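Ticket 3213: Lip sync drifts on disc playback, Grodetti player into Lodhi soundbar
Status: open, waiting on customer
Opened by: Darius Bogdan

Hi again, me with the out-of-sync movies! You asked for more detail so I'm dumping everything I've tried in one place (sorry, it's long).

The short version is that the dialogue starts out fine and then slides. By the time I'm 80 minutes into a movie, people's mouths are moving and the words show up after. I noticed it first on the Skustness courtroom drama, the two-disc edition, and I figured it was a bad disc. Nope. Same deal on three others, including an old black and white one with a plain mono track.
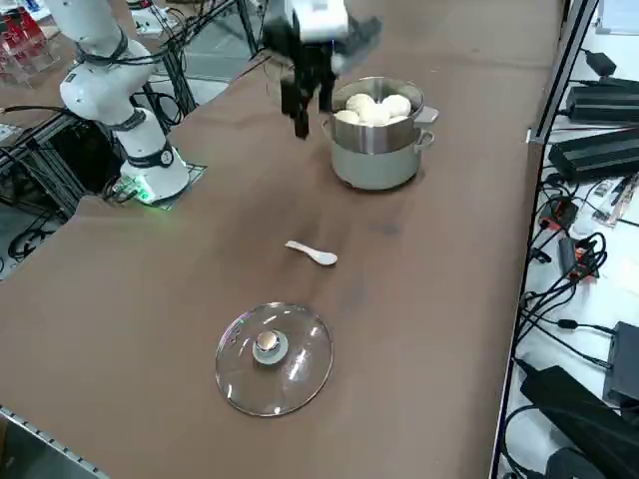

Drustley, November

OK, so I went through your checklist last night. Player firmware is up to date. I swapped the HDMI cable for a new one, no change. I set the player's audio output to PCM instead of bitstream and that helped a little, I think? The drift came on later but it still came. My wife says she can't hear it at all, so take that for what it's worth.

Then I played with the audio delay setting on the soundbar. It was at 100 ms from when I set the thing up (I have no memory of doing that). I took it down to zero and the first half hour looked great, and then the same slow slide. Pushing it up to 200 made it awful right from the studio logo, so at least I know the setting does something!

One thing I should've said in my first message: if I hit pause and then play, the sync snaps right back. Skipping a chapter does it too. It's good for a while after that and then off it goes again. Streaming movies through the TV's own apps are perfect from start to finish, same soundbar, same input on the TV side.

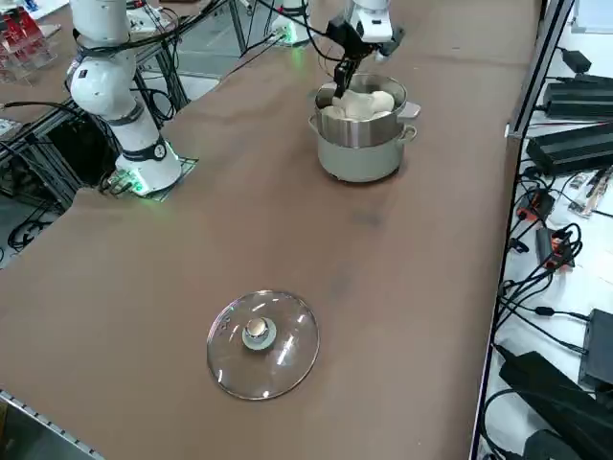 Steamer insert and gripper, tabletop.

Update, 9:40 p.m.: I tried the player plugged straight into the TV with the soundbar unhooked, just TV speakers. Watched nearly all of the Skustness disc that way and it stayed locked, even through that long closing speech. So is it the Lodhi after all? Or the two of them not getting along? I really don't want to go back to TV speakers, the score on that movie deserves better.

Still to do on my end: turn off 24p output, which your last reply mentioned and I haven't found in the menus yet. It isn't under Video, where I'd expect it. If you can tell me which page it's on I'll run the whole movie again tomorrow evening and write down the time when it starts to slip.

Thanks for sticking with me on this,
Darius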